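Sotent packing set

Wrist camera stills and shift notes from the toiletries packing bench at Flerkside. Contact: Dilruba Miah.

Contents
stills/ one folder per shift, 17 in total
notes/ packer comments, plain text
roster.csv bench assignments before and after the change

Background
Before the arm, 4 packers filled cartons by hand. Now 2 of them supervise and clear faults; the others moved to returns. Pay grades did not change. Break times did, and notes/ has most of the complaints.

Known gaps
Shift 13 has no notes. Task labels were entered by packers and checked by Aoife Mac Mathúna. Spelling is left as typed.
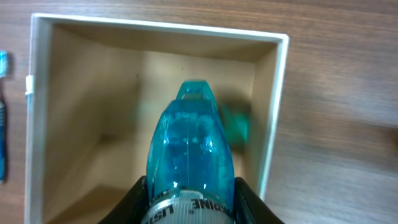 Mouthwash bottle held at the cap end, over an open cardboard box.

Use
Internal research only. Remove packer initials before sharing roster.csv.

Last updated 13 July 2022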